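Home Explore Notifications
Thread · 2 min read

1/ New Trinby result, 11/29/22! We randomised the wall and counter colours in the Rarkness kitchen and trained on 165 runs instead of fixing one look.

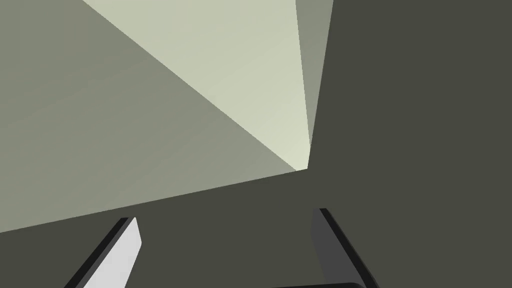
2/ Our wrist view is the hard bit. Half the time the policy gets this sort of thing, two open fingers and big flat walls, not a single object to go on (poor thing). So we let it borrow from the wider view as well.

3/ Wider view on its own: 8 tasks out of 17. Both together: 9. Small, I know! 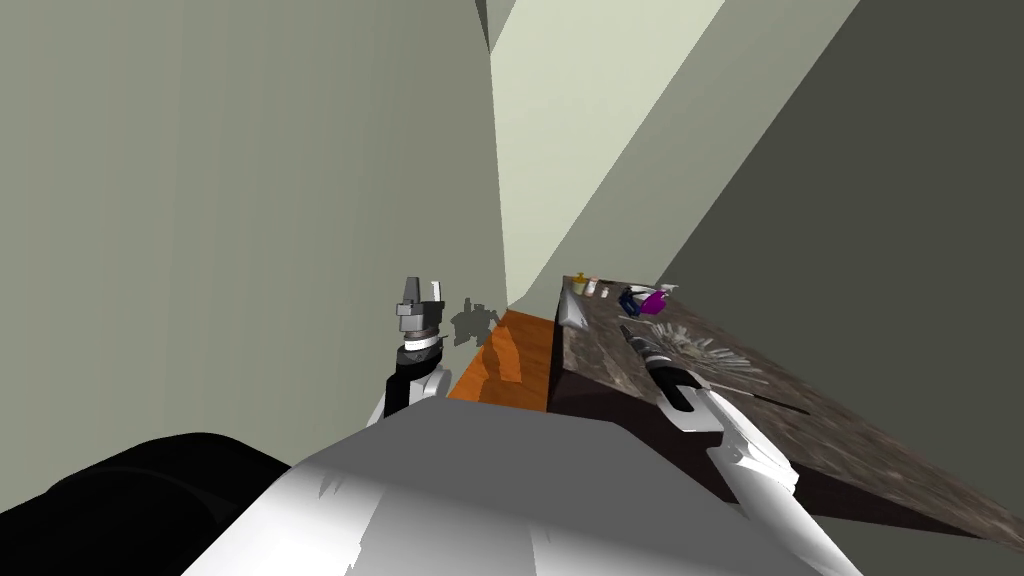 4/ Next up is the Vincze split, same kitchen but with the lighting shuffled too. Kelberg cluster is booked for the rest of November, so fingers crossed.

17 shares · 8 comments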